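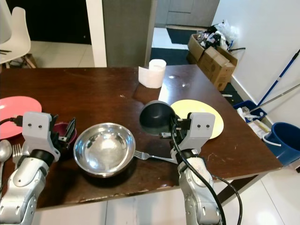 The stainless steel bowl from the Pinheiro mixed set, with the plates and smaller pieces on the dark wooden table.

I bought the Pinheiro set in October to replace a Warska set that had lasted 9 years. These are notes after 3 months of daily use.

Steel bowl. The best piece. The inside is polished to a mirror finish and shows every water spot, so it needs drying by hand if that bothers you. The rim is rolled and has no sharp seam. It holds enough dough for one loaf – a double batch climbs over the side.

Plates. Flat, light, easy to stack. The pale yellow one has picked up a faint turmeric stain that 30 minutes in baking soda paste did not lift. The pink one hides stains better. Neither has warped in the dishwasher on the normal cycle. I have not tried the intensive one.

Small dark pieces. Fine for dips, nuts or a single egg. On a dark table they are hard to spot in the evening, and I have knocked one over twice reaching for the salt.
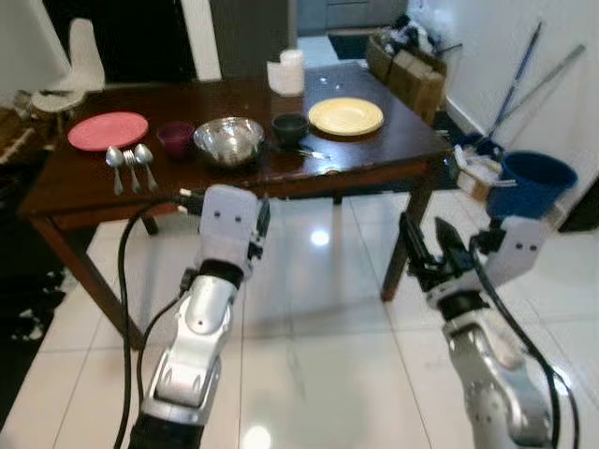 Cutlery

Sold separately by Fornesance, 16 pieces to the box. The spoons are good. The forks are a little light at the handle and slide off the edge of a plate if set down carelessly. No rust so far. Light scratches on the backs of the spoons after the first month, none deep enough to feel.

Compared with Villar

Zoi Gavalas lent me her Villar bowl for a week. Thicker steel, noticeably heavier, and it stays put under a hand mixer. The Pinheiro creeps unless there is a damp cloth under it. For whisking by hand I saw no difference.

Rating: steel bowl 5/5, plates 3/5, small pieces 3/5, cutlery 4/5.

Kwesi Fiadzo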